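Chapter 2
Where Did I Put It? Filing for People Who Hate Filing

When I was 14 I got my first paying job, in the back office of a seed company called Grudia. My boss was Godelieve Van Loon, and on my first morning she handed me a stack of invoices as high as my knee and told me to put them away. Away where? She waved at a wall of drawers and went to answer the phone.

I put them away, all right. I filed every one of them by date, which seemed like plain common sense to me (they had dates printed at the top, so what else would you use?). Two days later a customer called to argue about a bill. Godelieve asked me for the Amato invoices and I had to go through four drawers while the poor man waited on the line. She never raised her voice. She just pulled up a chair next to mine and said, "Who calls us – a date or a customer?"

I have been thinking about that question for most of my working life, and it is pretty much the whole of this chapter. A filing system is a guess about how somebody will come looking later on. Guess well and the paper is in your hand before you've finished your coffee. Guess badly and you're on the floor with the drawers open.

In Chapter 1 we talked about what records are and why an office keeps them. Now we get to arrange them, and I'll admit this is my favorite part! There are four basic ways to put records in order, and you'll meet all of them before the end of the term:

Alphabetic, by the name of a person or a business
Numeric, by an assigned number such as a case or account number
Geographic, by place
Subject, by what the record is about

Filing by date, my big idea at Grudia, is usually counted as a kind of numeric filing. It works nicely for things like daily cash reports, where people really do ask for a certain day. It was just the wrong choice for a room full of customer bills.
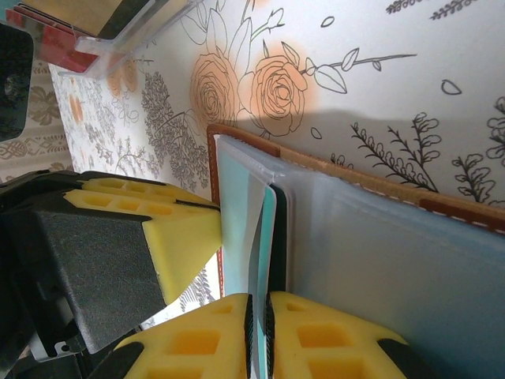 Most offices end up mixing these. A moving company might sort by region first and then by customer name inside each region. A clinic will often use numbers on the outside of the folder and keep an alphabetic index somewhere else, so that a person's name isn't on show every time a drawer is opened. When you see a mixed system, try to work out which question comes first. The main divisions should match the first thing a person asks.

Then there are the small rules, and the small rules are where students start groaning. Does Van Loon go under V or under L? What about a company that starts with "The"? Is a business called 11 Foltine Street filed with the numbers or with the letters? Different offices answer these differently, and you can get a surprisingly heated lunch out of it. I once shared an office with Dariusz Walczak, who filed every "Mc" name in its own section ahead of M, and I did not, and for one whole February we undid each other's work without saying a word about it. What ended it was a single sheet of paper taped inside the cabinet door with the rule written down. We still disagreed. We could both find things, though.

So please write your rules down as you go. In this book we'll treat a prefix like Van or De as part of the last name, which puts Godelieve under V, and we'll move "The" to the end of a business name. Your workplace may do it another way, and when it does, follow your workplace.

We'll practice on the records of Minby, a made-to-order furniture shop you'll be seeing a lot of from here on. Minby's owner keeps everything in 2 boxes, one marked "important" and one marked "other," and she would like some help.

Before you start on Section 2.1, go and look at one place where you keep paper at home. A drawer is fine, so is a shoebox. Pick something you know is in there and try to find it. Notice what you looked for first – the name, the date, the color of the envelope – and jot it down, as we'll need it for the first exercise.

2.1 Names and How to Index Them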